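Night running for street robots — your questions

Updated Sep 1, 2019. These are the Mestirell house rules for anyone running a unit outdoors after dark. Short answers, ask if stuck.

Do the rules apply to test runs?
Yes. Test, demo, delivery, going back to the depot. All of it.

What's the top speed?
6 km/h on open road, half that next to parked vehicles. The Muster units ship with a higher limit set, so change it before you go out. Every time, it resets after an update.

Who has to be there?
One walker within 40 metres, stop button in hand. Not in a pocket. Two walkers on the Gilchrist route until we've reviewed it again in April.

Can the walker look after two robots?
No.

Do I need to tell residents?
Yes, leaflet through the door a week before the first run. There's a template in the shared folder. Use the new one, the old one has the wrong phone number on it.

How bright should the lamp be?
Start at 40 percent. Full power feels safer but the ground right in front goes solid white and the camera loses everything in it. Kerbs, dog leads, the lot. Turn it up only if the walker agrees. 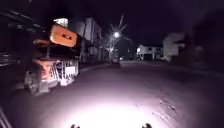
Also dip it when anyone is walking towards you. People have complained, fair enough.

What about number plates and faces?
Blur before anything gets shared, even inside the team. If glare has already hidden a plate still tick the box to say you cheked. Raw footage is deleted after 63 days.

It stopped and won't move. Now what?
Stop button first, then walk up to it. Never carry it across a road with the power on. Move it to the pavement, log the time and place, ring the desk.

What counts as a near miss?
Anything that made you reach for the button. Report it the same night — short is fine, 200 words at most.

Rain?
Light rain ok. Standing water no. Wipe the camera cover before and after.

Does Famton use the same rules?
Mostly. They have there own sheet for handovers, so read both if you're covering a shift over there. Where the two disagree go with the stricter one.

Where do I send changes?
Rules inbox, with the question number — sorry, we know they aren't numbered yet. Just paste the question in.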